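Equipment Planning Analyst, Automation (full time, on site)
Wendico – Timville plant
Posted Jul 11, 2021

Wendico is hiring one analyst to plan and budget the handling equipment for its Timville plant. The position reports to Domenica Hollenstein in Operations Engineering and covers grippers, fingers, mounts, bench fixtures, spare parts and the service agreements that go with them. It is a planning position. The analyst does not program cells, but must be able to read a cell layout and tell a supplier what is missing from it.

The current equipment register has 285 lines. Of these, 47 are due for a replace-or-repair decision in the coming budget year, and 27 have no confirmed second source. Closing those gaps is the first assignment.

Duties

Maintain the equipment register, including purchase date, supplier, lead time, spare stock level and expected end of service.
Prepare the annual capital request and the quarterly consumables forecast.
Write purchase specifications for end effectors and wear parts, and compare bids on total cost over the service period.
Attend bench trials and record finger wear, part changeover time and any damage to the workpiece.
Schedule deliveries and installation around planned line stops.
Keep the obsolescence list current and report changes to Operations Engineering once a month.

Bench trials are a regular part of the week. Handling of clear plastic parts is under review, and the finger set for that work will be specified from trial results. Scuffed or chipped fingers are logged against the spares budget, so the analyst is expected to inspect tooling at the bench and judge what is serviceable.

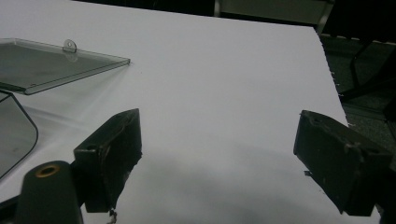
Spyros Liapis adds that applicants should ask about spares before they ask about arms. In his view the arm is the easy line in the budget: it is quoted once and depreciated on a schedule. Fingers, inserts and fasteners get ordered in small lots at list price, and the total is only seen at year end. He would like the new analyst to put those items on a blanket order by May, and says a candidate who has done this before should state it on the first page of the application.

Requirements

Associate degree or higher in manufacturing, industrial engineering, supply chain or a related field, or equivalent shop experience.
Three years in equipment purchasing, maintenance planning or cost estimating.
Working knowledge of spreadsheets and at least one maintenance management system.
Ability to read mechanical drawings, including thread callouts and tolerances.

Preferred

Experience with electric or pneumatic grippers.
Prior contact with integrators such as Kalogeropoulos or Lekeck – both have open quotations with the plant.

Terms

Day shift, with occasional early starts during line stops. Travel to supplier sites is nearly 7 days per quarter. Safety shoes and glasses are supplied. Pay is set by grade and depends on experience.

To apply, send a resume and a one-page sample of a budget or purchase specification you prepared, with prices removed if necessary. Address applications to Domenica Hollenstein, Operations Engineering, Wendico, Timville. Interviews include a short written exercise on comparing two bids.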